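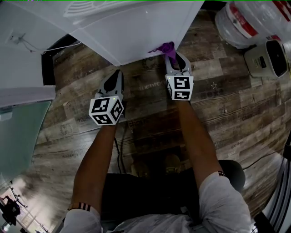 Home | Reviews | Rates | Software | Archive

Grilorach Rate Monitor: review

Grilorach is a desktop program that collects central bank decisions, meeting minutes and inflation releases, and lines them up against bond yields and exchange rates. I have used the single-user version since April, mainly to follow policy rates in smaller economies where the official websites are slow or badly organised.

Installation took 20 minutes, most of it spent downloading back data. The library holds 1,247 series. Coverage of policy rates and consumer prices is good. Coverage of bank lending is thin, and for several countries the unemployment figures are annual only.

Calendar and alerts

The calendar is the strongest part. Each meeting is listed with the previous decision, the vote split where one is published, and a link to the statement. Statements can be compared side by side, with changed wording marked. The comparison handles moved paragraphs correctly, which the older Borkora package does not.

Alerts arrived within a minute or two of publication for the larger central banks. Smaller ones were less consistent, and one rate cut did not appear until the evening. The time zone setting applies to the calendar but not to exported files, so exports need checking before they are merged with anything else.
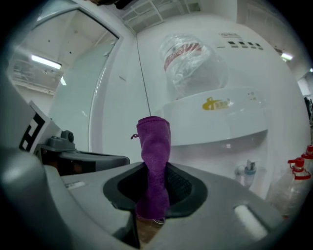

Data quality

I checked the inflation series for six countries against the statistics offices. Five matched. The sixth carried an unrevised figure for two months after the revision had been published. There is a revision log, but it has to be opened separately for each series and cannot be searched.

Seasonal adjustment is offered as a tick box with no description of the method. For charts this is tolerable. For any work that will be published, take the unadjusted series and adjust it elsewhere.

Export and limits

Exports go to spreadsheet or plain text, up to 3,000 rows at a time. Daily yields over a long period pass that limit quickly - the file is then cut without a warning. Teixeira has a higher limit and a clearer message, though its calendar is poor.

Saved charts are capped at 100. I have used nearly all of them, and old ones must be deleted singly.

Support

Himstead, the reseller, answered two queries the same afternoon. The one on time zones is still open.

Recommended for following rate decisions. For long data series, I would stay with Teixeira.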